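Wrist camera mask keeps eating the background when the gripper is near dark fabric
Posted in Perception and calibration, September

Tiina Riihimäki
I have a wrist camera looking past a black two-finger gripper, and I need to remove the gripper pixels before the frames go to the depth and tracking nodes. My approach so far is a brightness threshold. Anything darker than a set value inside the lower middle of the image gets marked as gripper, then I run a closing step and keep the biggest blob.

On the bench this worked well enough. The bench is white and the walls are pale, so the gripper stands out. Now the arm is working in a furnished room and the mask goes wrong whenever something dark gets close. The blob grows out of the right finger and takes over half the image. The tracker then has almost no features left on that side, and the pose estimate drifts until the arm moves away again. 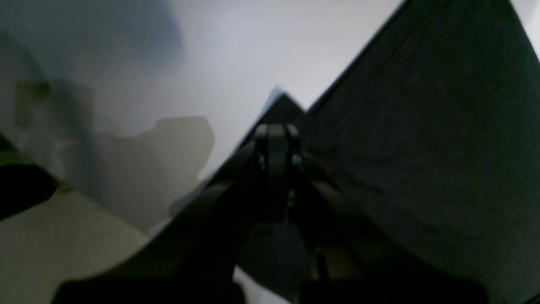 Wrist view with charcoal fabric behind the right arm of the gripper, pale wall on the other side.

I tried lowering the threshold by 8 gray levels. That saved most of the fabric but opened holes in the gripper where the light catches it, and the left side came apart in frames with motion blur. Shadows on the wall are a smaller problem, but a few of them get picked up too.

The camera is fixed to the wrist and publishes at 15 frames per second. I can read the finger opening from the gripper driver. I would prefer not to train a segmentation network for this if there is another way. What do people normally do here?

Raimo Nurmi
Put white tape on the fingers and threshold for bright instead. Or add a light. We did it with tape on an old Rolleck arm and it was fine.

Comment by Tiina Riihimäki
The walls are pale, so bright tape would give me the same trouble from the other direction. I can't tape the fingertips anyway, they have to grip.

Cor Timmermans
You don't need to look at the image to find the gripper. The camera and the gripper base are bolted to the same wrist, so the base is always at the same pixels no matter what the arm does or how the room is tilted in the view. Only the fingers move, and you already know where they are from the driver.

What I use is a lookup table of masks, one for each finger opening:

Point the camera at a plain bright background, evenly lit. A sheet of paper big enough to fill the view will do.
Step the gripper from fully closed to fully open and save a still at each step. Wait for it to stop before saving, or you get blur in the mask.
Threshold each still. With nothing dark behind the gripper your current method is good for this.
Grow each mask by 2 pixels and store it with the finger position.
At run time, read the finger position, pick the nearest mask and apply it.

Match the driver reading to the image by timestamp. If you just take the latest reading, the mask will lead or lag the fingers while they move, and you will see a thin dark edge left over on one side. For fast closing moves I combine the two neighboring masks – a little wasteful but it covers the gap.

The dark fabric stops mattering because its brightness is never tested. Same for the shadows. Pixels between the two arms are a choice. In your picture it is mostly dark in there with a small light patch showing at the bottom, and I would fill the whole area in. A tracker gets nothing useful from it.

Redo the table if anybody takes the camera off the bracket.

Comment by Tiina Riihimäki
Thanks, this looks like what I need. Does it matter if the camera has auto exposure on?

Comment by Cor Timmermans
Not for the masks. It can still upset your tracker when the fabric fills a lot of the view, so I would lock it or limit the range.

Sointu Kokkonen
Cor's method is right for a rigid gripper. If you have a CAD model and a decent hand-eye calibration you can also render the gripper from the joint state and use the silhouette. It saves recording the stills, and it handles a held object if you have a model of that too. The catch is that calibration error goes straight into the mask, so plan on a wider margin than his. Cables won't be in the model either.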